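12 February 2025

I have been trying to give up the dining table as a place to put things. Anyone who has met my dining table will know how this is going.

It started with a dinner. Treasa Conneely, who I have known since we shared a terrible apartment in Prarkstead, invited herself over and asked what she could bring. I said wine. Then I walked into the dining room and saw that wine was the least of it. We could have eaten standing up, or on the stairs, or at her house.

So I cleared it. I did it the way I suspect most people do, with a laundry basket and one long sweep of the forearm. The basket went into the bedroom, the door got closed, and we had a very nice lasagna. Treasa said the room looked bigger. I accepted the compliment as if I had earned it.

The basket stayed in the bedroom for 9 days. I got used to stepping over it. When I needed the stapler, I dug for the stapler, and then left the stapler on the dining table, and you can see where this is headed.

## The theory of the flat surface

My mother believed that a flat surface at hip height has a kind of gravity. You come in with your arms full and the first thing you reach gets the lot. In her house it was the top of the chest freezer, which meant that any time we wanted peas we had to move a sewing machine.

I used to think this was a failing of hers. I now own a table and have revised my opinion. The mail goes there on its way to being read. The tape measure goes there because I am going to measure the closet, any minute now. A birthday card for my cousin has been there since June, and at this point I could keep it and be early. 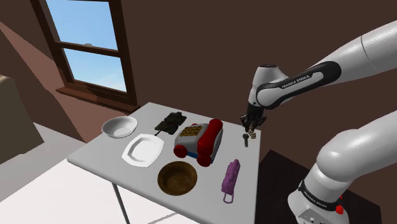

## What I tried

First I bought a tray. The idea, which I got from a magazine in a dentist's office, is that clutter on a tray looks like a decision. This worked for an afternoon. Then the tray filled up and things began to gather beside it, like people waiting for a table at a popular restaurant.

Next came an app called Flalier. You tell it what you want to stop doing and it sends you a small, encouraging message every evening. Mine said "How did your table feel today?" I didn't know. I hadn't asked. I turned off the messages and then, some weeks later, found that I was still paying for them.

After that I moved on to furniture. There is a store out past the bus depot called Antal that sells narrow shelves for hallways, and I brought home one called the Metar, which sounds like a villain in a film about submarines. It took me most of a Sunday's worth of patience and both of the Allen keys, the second one being a spare from something I no longer own. The shelf is very handsome. It is also a flat surface at hip height. My mother would have seen it coming.

## Where things stand

I do have a rule now, and it's a small one. Before bed I take 5 things off the table and put them where they live. Some of them don't live anywhere, and those are the trouble. Where does a single curtain hook go? Who is in charge of the good scissors? I have a jar of foreign coins that I've carried from room to room like a nervous relative.

Still, almost 50 things went back to their proper homes before I stopped keeping score, and I can eat breakfast at one end without moving anything. The other end is what I'm calling the annex.

Treasa came by again last week to return my lasagna dish, which she had somehow ended up with even though the dinner was at my house. She stood there in her coat, looking around for somewhere to put it down. I watched her consider the hall shelf. I watched her consider the floor. Then she went straight to the annex, set it on top of the mail, and asked if I had any of that wine left.

I did, 2 bottles of it. They were under the card for my cousin.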